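4.2 Bottle pick in the simulated kitchen

Before cutting metal for the shared-workshop build, we ran the bottle pick in Prodden – 332 trials, of which 263 met our lift criterion. We do not read much into that rate. Simulated contact is forgiving, and our bench is not marble.

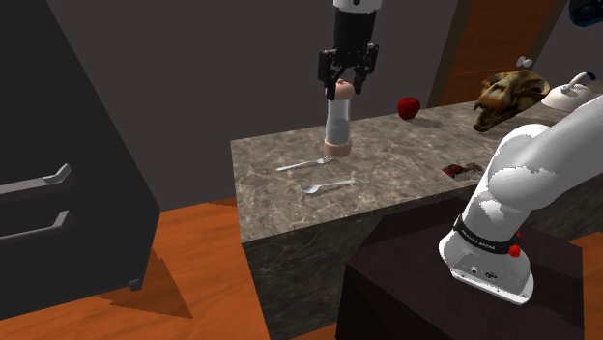

Figure 6. Gripper closed on the bottle cap, simulated kitchen.

A grip on the cap says little about a bottle half full of oil. Canpolat's friction values were guesses, and we left them unchanged.

Comments (2)

Taras Kostiuk: Was the fork ever knocked?

B. Canpolat: Not logged, sorry.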